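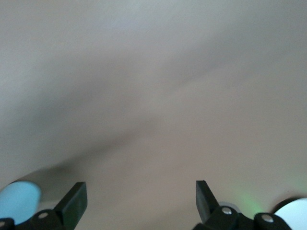 **marigold_bus** wrote:

Moving the posada start to 8 is a mistake and I'll keep saying so until the flyers are printed. My kids are done by 8. They were falling asleep on the curb last December, and that was with a 6:30 start!

---

**pinata_dept** wrote:

Okay but 6:30 is when half of Vosbridge is still stuck on the bridge coming home from work. I missed the whole first stop last year, and the first stop is my favorite because everybody still remembers the words. By the third house we're all just mumbling and following whoever has the guitar.

I voted for 8 and I'd do it again, sorry.

---

**tortilla_weather** wrote:

Can we split it and say 7? My mother started walking in this thing 33 years ago, back when it was one block of Vallejo Street and somebody's garage, and she says it was always "when it gets dark." Which in December is like five. So both of you are late, according to her.

Also, are we doing all nine nights again or only the last weekend? The post at the top of the board says one thing and the flyer draft says something else.

---

**marigold_bus** wrote:

I could live with 7. I wouldn't love it, but I could live with it.

All nine nights, but only the first and the last are the big walk. The ones in between are at people's houses, same as last year. Sign up if you want to host. There's still a gap on the fourth night and I am NOT doing two again, my carpet hasn't recovered from the ponche.

---

**quietsouthside** wrote:

New here, we moved to the Vallejo end over the summer. Do you have to be a church person to come? And do we need to bring anything? I grew up with posadas at my grandmother's but I was little, so mostly I remember the candy and somebody crying over the piñata (me).

---

**tortilla_weather** wrote:

Come! Plenty of people walk just for the singing and the food. There's a short prayer at the last door and you can stand there politely with your cup. Bring a coat, and bring a flashlight for the stretch behind the library because the streetlight back there has been out since March.

If you want the lyrics ahead of time, I have my old photocopy with both parts, the outside people asking for shelter and the inside people saying no. I always sing inside because I like being mean for two verses.

---

**pinata_dept** wrote:

Outside is way more fun, you get to complain about being cold.

Food question. Last year we ordered 216 tamales from Rendero and ran out before the walk was even over. I don't want to go through them again unless they let us pick up in two batches. The pork ones were great, but the ones at the bottom of the cooler were a brick by the time I got to them.

---

**marigold_bus** wrote:

We ran out because people took six each and put them in their purses. I saw it. I know who you are.

Rendero did fine. They gave us the old price too, and I don't think anyone else in town would. I'd rather keep the same order, tell everybody two per person until the line is through, and have more buñuelos for after.

---

**comalhead** wrote:

Or we make them ourselves like we used to? My kitchen fits four people if nobody opens the fridge. I'll do the masa. I'm not kidding, a store tamal at a posada feels wrong to me.

---

**marigold_bus** wrote:

You said that last year, and then you had the flu.

---

**comalhead** wrote:

I did have the flu :(

I'm good for 56 this time, a trial batch, red chile only. Put those on the table next to the Rendero ones and we'll see whose run out first.

---

**quietsouthside** wrote:

I can help with that if you need hands! I'm slow at spreading but I clean up after myself.

One more thing, the sign-up link sends me to a Clerkinance page that wants a card number. Is it supposed to cost something?

---

**tortilla_weather** wrote:

No, it's free, skip the card part. Clerkinance is only there because the hall makes us book the 70 chairs through it, and the form has a donation box that looks like it's required. Scroll past it and there's a tiny "continue" at the bottom. I complained about this in October - no answer yet.

---

**pinata_dept** wrote:

I still say 8.

---

**marigold_bus** wrote:

Putting 7 on the flyer tonight. If you want the fourth night, message me before I go to the print shop in the morning.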